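# Chapter 4: Porous Materials and Water

Many things that look solid are full of small empty spaces. Brick, bread, soil and chalk all have them. We call these spaces pores, and a material which has many of them is porous. In this chapter we study how water enters such materials, how it stays there, and how it leaves.

The chapter follows the course that Sólveig Fogh taught at the Grevwood evening school. Her students began with things from the kitchen and came to building stone only in June.
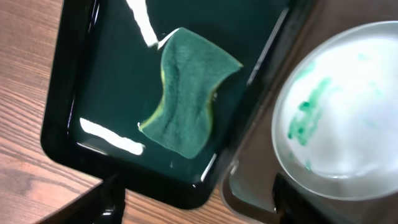
## 4.1 Open and closed pores

Pores can be open or closed. Open pores are connected with each other and with the surface, so water can travel through them. Closed pores are like small sealed rooms. Cork has mostly closed pores, and for this reason a cork stopper takes up very little water.

The share of empty space in a material is its porosity. If a block of stone has a volume of 2,000 cubic centimeters, and 50 of these are pores, the porosity is 2.5 percent. This number tells us how much space there is – it does not tell us if water can reach it.

## 4.2 Why water climbs

Water molecules attract each other, and they are also attracted to many surfaces. In a narrow pore the second attraction can pull the water upward against its own weight. This is capillary rise. The narrower the pore, the higher the water can climb.

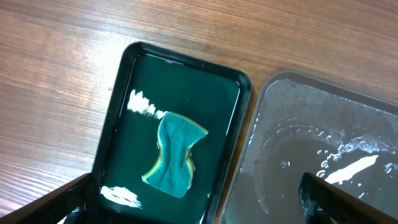

**Does a wider pore hold water less strongly?**

In most cases it does. The water in a wide pore has less contact with the walls compared to its volume, so it drains first.

Dagný Skov's measurements on old brick walls, which we use in section 4.3, show the same order of drainage.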